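Notebook, November, morning

Drying hangers, continued from the last page. The list was getting messy, so I am starting it over here with what we know so far.

The round hanger is still the one I like best for small items. White plastic ribs, hook loop at the top, orange and teal clips all around the rim. Socks hang from the clips and stay put. The flat Surville rack holds more but takes up half the bench, and the legs spread when you lean on it. I put the Surville back on the shelf over the sink. If anyone wants it, take it, but bring back the two spare end caps with it. They are in the jar.

Load order. I tried filling the round hanger from one side first, which is what you do without thinking when you stand in front of it. It tips. By the third sock the rim is low enough on the near side that the next clip is hard to open with one hand. Going across works better: one sock, then the one opposite, then the two between. With 4 socks placed that way it stays level enough. Thick socks go on first. Thin ones can go anywhere.

Clip position on the sock. By the toe or by the cuff? I went back and forth on this. By the cuff the elastic gets a dent from the clip, and it was still there in the afternoon on the ribbed pair. By the toe there is no dent that matters, and the water runs down to the cuff and sits there, so the cuff is the last part to dry. I am staying with the toe for now. Melcombe socks (the thick gray ones) have a double layer at the toe and the clips only just get over it, so those go cuff up.

Drying times, all after one spin, window shut, fan off:
Thin cotton, toe up: 165 minutes to dry at the cuff.
Melcombe gray, cuff up: not dry when I left. Did not get an end time. Repeat.
Fragkou wool blend: 80 minutes and still damp, then I forgot to look again until after lunch, so no number.

I need to write the check times on the tape next time and not trust myself to remember. The thin cotton number is good, I was sitting next to it.

Clips. Two in the spare bag have weak springs and drop a wet sock when the hanger is bumped. Marked them with a pen dot and moved them to the bottom of the bag. Please don't put them back on a hanger. The orange and the teal feel the same to open, color makes no difference to anything that I can find. Somebody asked whether we should sort them by color so pairs go on matching clips. It is a nice idea for finding pairs later, but it takes longer to load and the socks are easy enough to match on the table.

Lifting. This is where most of the trouble is. Picked up by a rib, the hanger swings and anything long catches on whatever is next to it.
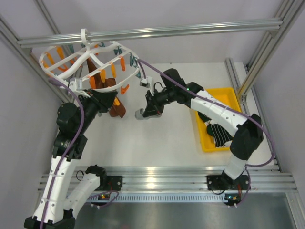
Holding it high enough matters more than how fast it moves. A long sock needs a good bit of clearance under it or the end drags on the tabletop, and then you have a wet streak to wipe and lint on the sock. Set it down slowly too. If the hanger lands on the socks first they fold under the rim and you have to redo the clips.

I wiped the table down with plain water and the blue cloth. No soap, it left a film last time.

Still to do:
Repeat the Melcombe gray and write the end time down.
Repeat the Fragkou blend, 3 runs if there is time.
Try the toe and the cuff on two socks from the same pair, side by side, same hanger.
Ask for more clips. Zakuvitz sells them in mixed bags, but check the jaw width before ordering, the last ones were too narrow for the rim loops.
Find the other laundry basket. It was by the door at noon and now it isn't.

Left the spin tub open to air out. Wet socks from the last load are in the gray bin, they can go in with the next wash.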